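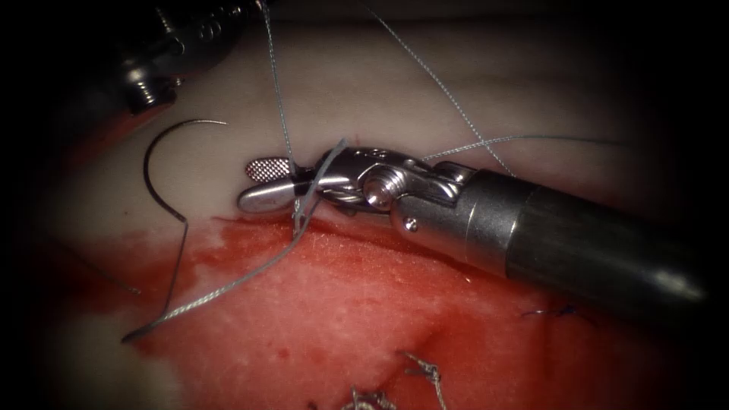
I've spent most of this term with my head in the console at Utcombe, and I can finally say why: our student robotics club is through to the suturing round at Luncombe in December! There are 60 teams going, which is more than I'd bargained for when I put our name down (the entry fee was 700, so thank you again to everyone who bought cake).

The task sounds simple enough. Two robot arms, one curved needle, a row of knots in tissue, and a judge watching your thread the whole time. My own trouble is slack. I leave great loops of it lying about and then have to go fishing for the right strand, and our best practice run, 238 seconds, was very much not mine.

We're calling the team Skistosance, after a long argument I lost. Practice is in the Karpenko lab from half past four, and first years are welcome to come and have a go on the spare console. Bring a jumper, it's freezing in there.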